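Courses > Product Design 2 > Student Reports > Desk Objects

Wednesday, December 23, 2020
by Chun-hung Chuang

A Cup That Looks Soft: Report on Desk Object Project

What I set out to do

The assignment was one small object for a desk, with a reason for its shape. I picked pencil cups. Everyone has one and most are a mug with a broken handle or the tin some tea came in. I wanted to know why some people keep pens in a proper cup and others let them roll around, and whether the look of the cup has anything to do with it. Then I wanted to make one of my own that looks like a bag somebody set down and left open.

Short version: shape matters less than I hoped, weight matters more. Longer version follows.

Background

Not going to do the whole history. Pencils were sold in bundles, pens stood in inkwells or lay in trays, the upright cup is pretty much what happens when you stop needing the inkwell. One of my library books had an engraving dated 1803 of a writing desk with everything lying flat. Quills in a tray, knife next to it, nothing standing up. I kept thinking about that. A tray lets you see the whole tool. A cup shows you one end only, so you end up picking by the end. Pencils go in point up or point down and people have strong feelings on which.

Products I compared

Three from stores plus one borrowed.

Lundeo. Straight cylinder, thin wall, very light. Looks clean. Tips if you put long things in it and they all lean the same way.

Pruvex. Square with a divider inside. The divider is good for scissors, bad for everything else, short pencils drop down and you have to turn it over to get them out.

Furnival. Heavy, wide, low. Never tipped once. But pens lean way out past the rim and take up more desk then the cup does.

Toludano. Borrowed from the studio office. Tall and narrow. Erasers and clips vanish in the bottom and stay there.

What I took from this: wide bottom, not too low, rim that stops things sliding around sideways. None of the four had a rim that did anything. All of them are just a wall that ends.

Survey

Sent a form to 50 people, mostly my year and some in graphics. 20 filled it in. Not great but it was October and midterms. Questions were where do your pens live, what do they live in, do you like it, would you change it.

Most said they'd never thought about it. A lot of mugs. Several people said they like having one pencil that is "the nice one" and it goes in the cup even when the others don't. This came up enough that I stopped thinking of the cup as storage for everything and started thinking of it as a place for the one or two things you'd be annoyed to lose. That changed the size. First drawings were much too big.

I should have asked how often they knock it over. Forgot. Would add this if I did the form again.

Form

A paper bag has the right shape already. It sits flat, bulges in the middle, narrows a bit, and if you fold the top down it holds itself open. I folded real lunch bags for a whole afternoon to see where the creases go. Main things:

- creases start at the corners and die out before the middle
- the fold at the top is never level
- the bulge is lower than you think
- if you make both sides match it stops looking like a bag

The last one took me the longest to accept. My first model was too tidy and looked like a vase. Second one I pressed in unevenly with my thumbs and it was better right away. Third one I overdid it, looked crushed. Went back to between two and three.

Color was an easy choice. I tried white and it lost the joke completely. A sandy beige reads as paper from across the room, and the shading in the creases does the rest.

Small mark on the front, kept it little, like a store stamp on a real bag. A bigger one made it look like packaging.

Trying it out

I put it on a white tabletop to judge the outline, same setup for all the cups so I could compare. One pencil in it first. I used the one with the little round white figure near the top since that's exactly the kind of pencil people in the survey meant by the nice one.

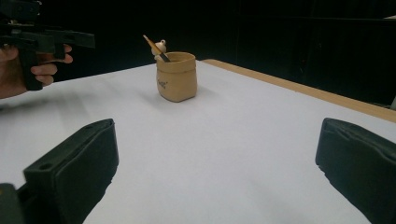 Mei from graphics thought the folded rim was the best part and the mark on the front should go, because a bag doesn't need to tell you anything. She also wanted to know where the eraser goes. I didn't have an answer for the eraser. I'm keeping the mark for now but I did make a version without and I go back and forth.

With a single pencil it leans a lot, wich I first put down as a problem. Then I decided it's fine. One pencil in any cup leans. The uneven rim gives it a low spot to settle in, and that was the rim doing something finally. With more in there it gets crowded at the top, because the fold takes up space on the inside. Inside width should go up a bit.

Stability was okay. Better than Lundeo, not as good as Furnival. More weight in the base would fix it, I think, but I ran out of time to cast another.

Problems

Dust in the creases. You notice after a week.

The fold is the weak point, it chipped on the second model when I dropped it in the sink.

Short pencils still disappear. A raised floor inside would help, and would add the weight too, so that's one change for two problems. First thing on the list for spring.

Still to do

Raised floor. Wider inside. Ask the knock-over question. Decide about the mark. Try a low bag next to it, same family, for clips and the eraser.

Questions to the Desk Objects studio office | © 2020 Product Design 2 | Back to top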